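How Does a Robot Learn to Pick Things Up?

Think about the last time you picked up a bowl. You probably didn't think about it at all! Your hand opened by the right amount, your fingers closed around the edge, and up it came. You have been practicing that sort of thing since you were a baby, when you dropped spoons off the high chair again and again (and somebody very patient kept handing them back).

A robot hasn't had any of that practice. When it is brand new, it doesn't know what a bowl is, or a spoon, or a floor. So how does it learn?

Learning from examples

There are two main ways to tell a robot what to do. The older way is to write out every single step. Move the arm forward this far. Turn the wrist this much. Close the fingers. Stop. That works very well in a factory, where the same part comes down the line in the same spot all day long. It works badly in a kitchen or a bedroom, where things get moved, and knocked over, and left under the couch.

The newer way is to show the robot lots and lots of examples and let a computer program look for the patterns in them. The program is called a learning system. It is a little like the way you learned what a dog is. I don't suppose anyone ever gave you a list of rules about dogs. People just pointed at big dogs and tiny dogs and fluffy dogs and said "dog!" until you could spot one by yourself, even a kind you had never met before.

Where do the examples come from?

They come from people, doing everyday jobs with their own two hands. At the Wellus workshop, Borislav Begović and his team have been collecting examples since May for a helper robot named Wutik. A person puts on some special gear, the recording starts, and then they lift things, carry things, turn things over and put them down again. One try, from start to finish, is called an episode. On a good day the team can record 148 episodes, and everybody's arms are quite tired by then!

A camera up by the person's head looks down and records what the hands are doing. The view comes out curvy at the edges, because a very wide lens squeezes a lot of room into one picture.
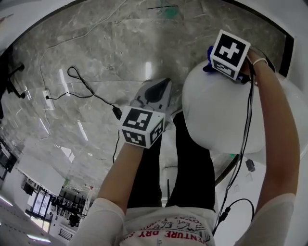
Looking down at the job: one gray glove, one blue glove, a big round white object, and a patterned cube at each wrist.

Did you notice the cubes with the black-and-white squares on them? They look a bit like a crossword puzzle that somebody forgot to fill in. Those patterns are called markers, and they are very easy for a computer to find in a picture. Each pattern is different, so the computer can tell which one it is looking at. It also knows what the pattern looks like straight on, so if the squares seem smaller, the marker must be farther away, and if they seem squashed, the marker must be tilted. From that, the computer can work out where each wrist is and which way it is turned, over and over again, many times every second.

Why so many?

You might think one good example would be enough. Let's imagine the robot only ever saw one person lift one white bowl from one spot on one floor. It might decide that the spot on the floor was the important part! Then, if you slid the bowl over by the length of your foot, the poor robot would reach for empty air.

So the people change things around. They stand in different places, they use different objects, and they do the job quickly and slowly, left-handed and right-handed. The first Wutik collection used 256 objects, and Borislav says that choosing them was his favorite part. Mistakes can be useful too. If something slips and the person catches it or picks it up again, the robot gets to see how a problem is fixed.

Try it yourself

You will need a friend, a scarf for a blindfold, and 4 unbreakable things from around the house. A plastic cup and a sock are good ones to start with.

Sit your friend at a table with the blindfold on and put the cup in front of them. Now tell them how to pick it up using only words, such as "left a little" or "open your fingers." Count how many instructions it takes. Then take off the blindfold, show them once how you would do it, and let them copy you.

Which way was faster? Try it again with the sock, and see whether your instructions for the cup still work!

Words to remember

Episode: one recorded try at a job, from beginning to end.
Learning system: a computer program that finds patterns in examples.
Marker: a pattern that a computer can easily spot and measure.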